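Print this page
E-mail this page

Dreltham House Residents' Group
Minutes of the meeting held Wed 11 June in the shared living room

Chair and minutes: Chaltu Demissie

1. Minutes of the last meeting
Approved with one correction. The storage locker is number 102, not 120.

2. Money
The balance stands at $1582. The new kettle and the shelf brackets came to $269, paid to Claststead Hardware. The receipt is in the blue folder.

3. Shared living room
The list of what belongs in the room was last checked in January and is out of date. It was agreed to go through it again, starting with the silverware. Spoons and forks keep turning up in the living room after meals and should go back to the kitchen drawer the same evening.

The remote controls stay on the TV cabinet. The figurines stay where they are – the Woldegiorgis family asked that they not be moved for dusting without a word to them first.

Spoon, TV wall and table:

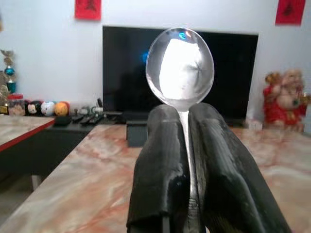
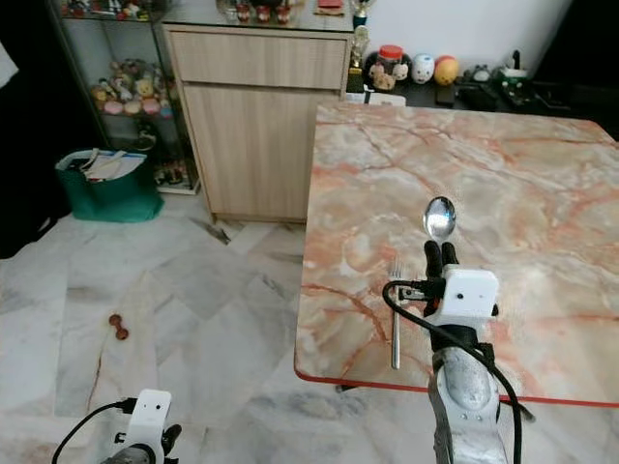 There was some talk about whether the table should have a cloth. Two people were for it, the rest thought the top wipes clean well enough. Left as it is.

The trophies need a proper shelf. Chaltu will measure the wall by the window and bring a drawing to the next meeting. Until then they are not to be stacked or put in the locker.

Small things left on the floor overnight will go in the basket by the door. Parents please remind children.

4. Kitchen
The silverware drawer sticks. Sosurstead Joinery has been asked for a price. If it is under $100 the work can go ahead without another vote.

Tea towels: each household takes a week, in door order. The list is on the fridge.

5. Other business
The back hall light is out again. Reported to the landlord, no answer yet.

A request for a second coat rack was put off until the fall.

The meeting closed at 8:40. Next meeting to be posted on the board.

Print this page | E-mail this page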